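Baddale Parts Plate, Mark 7
Shop > Bench and Automation > Fixtures > Parts Plates

Ships as: one printed plate, matte gray, with holders
Mounts to: slotted aluminum extrusion
Made in: the shared workshop on Salinas, second door, ring twice
Print time: 18 hours, during which the big printer is spoken for
Price: $30 plus postage, or pick it up and save us the tape

What it is

A flat plate with holders standing up out of it, made to give a robot arm somewhere to put things down. We built it for our own project, which is teaching an arm to take old desktop PCs apart. Arms are good at going back to the same spot. They are terrible at a heap. If you have watched one try to find a memory stick in a cereal bowl, you already know why this product exists, and we are sorry you had to see it.

The Mark 7 follows six earlier plates. Mark 3 was a shoebox lid. We sold none of those.

What you need

An arm with a two-finger gripper. A table or panel with slots in it. Bolts to suit your extrusion, which we don't include because every time we did, they were the wrong ones. Patience with your own wiring.

Setting it up

Bolt the plate down before you teach a single position. Tighten it, then lean on it and tighten it again. Rocío Barrientos taught 321 points on our Mark 5 before somebody noticed it was held on by one corner and good intentions. She has asked that the number appear on this page.

Start with the biggest holder and work toward the fussy ones. Come in from straight over the top and go slow for the last bit. The walls are printed plastic and will forgive a nudge, though they keep score. If your part sticks on the way in, a few strokes with a flat file will sort it out. Go easy – you can take material off but the file has no reverse.

Which side of the case?

Left or right, as you like. Geeta Mishra runs hers on the left and Emiliano Painemal runs his on the right, and the two of them have stopped discussing it. Leave room for the elbow of the arm, which swings wider than you think and has already claimed one desk lamp.

Support

Write to Octavio Alarcón through the contact form. He answers after 7 in the evening, when the laser cutter is off and he can hear himself type. Drawings for the Jekudik adapter are free on request. The Nundent adapter is still a drawing of a drawing.

On the bench

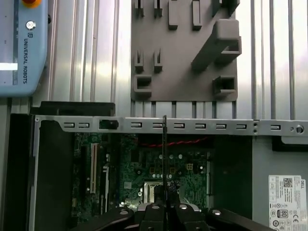
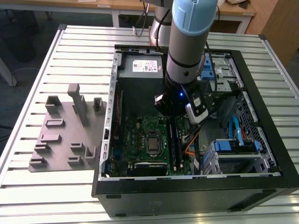
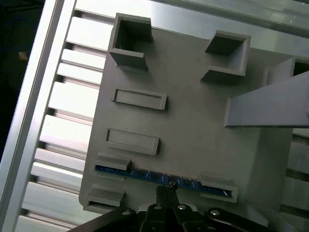
Custom holders are the part of the job we like best, and we'll draw one for nearly any part you can mail us. Send the part itself if you can spare it, since a sketch on a napkin tends to arrive with napkin tolerances. For long, skinny boards we suggest the clip layout, with two clips toward the left end and one at the right, the way the blue strip sits along the bottom of the plate in the last photo. It leaves the middle of the board open for the fingers to get at. Square sockets cost the same as clips. Roya Sharifi does the drawings and will send you one to approve before anything gets printed, so please look at it before you say yes. Orders placed in January go out when the heating in the print room is working again.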